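How to Set Up a Family Movie Log That Lasts Past September

Every fall I meet parents who have decided to keep track of what their kids watch. They buy a notebook. By the third week the notebook has become a coaster. I have ruined several this way, and what follows is the method that finally survived my household, which contains two children and one adult who falls asleep during opening credits.

What you need

A spreadsheet or a cheap notebook, a pen that lives with it, and almost 29 minutes for the first setup. You can use an app if you like. I tried Memico for a while and enjoyed it right up to the point where it asked me to rate my own ratings.

Step 1. Pick four columns and stop

Title, who watched, where you found it, one sentence. Resist the fifth column. My first log had columns for director, running time, snack and mood, and it covered exactly two movies, both of them Windora and the Salt Train.

Step 2. Fill in the past, but only a little

Sit down with the kids and write out whatever they remember from the last few months. Ours came up with 38 titles, a good number of which were the same movie under different names. Leave the duplicates for now. "The one with the goose" is a perfectly good title until somebody finds the real one.

Step 3. Write the sentence right after the movie

Do it while the credits are running and before anyone brushes their teeth. Once a child has gone into the bathroom, the opinion is gone, and you'll be told the movie was "good." 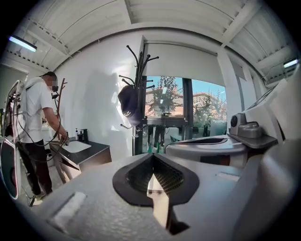 The sentence should come from the kid, in the kid's words. Don't improve it. My younger one summed up all 109 minutes of Bimari Goes North as "too much uncle," and I have yet to read a review that did better.

If you have more than one child, let each of them have a sentence and put them on separate lines. Do not let them read each other's first. I learned this during a dispute over whether a dragon had been sad or just tired, which went on until 9:30 at night and was never settled.

Step 4. Mark the ones you turned off

Put a small x next to anything you quit early, and note where you quit. A movie abandoned at the first scary hallway may be fine next year. A movie abandoned because the grown-ups couldn't take any more singing is a different matter, and your x should say so.

Step 5. Use the thing

Once a month, read a page of it out loud before picking the next movie. We found out that we had watched Skjelbred the Troll five times and that nobody in the house liked it. It had simply been at the top of the menu.

The log is also handy when another parent asks what your kids are allowed to see. Reading from a list sounds much more confident than squinting at the ceiling.

Common problems

The kids lose interest. Let them draw in it. Our sentence column has a lot of horses.

You lose interest. Skip the weeks you missed and start again with tonight's movie. Catching up is how logs die.

Relatives want to join in. Give them their own page, at the back. My mother-in-law's runs to 400 words on a single penguin.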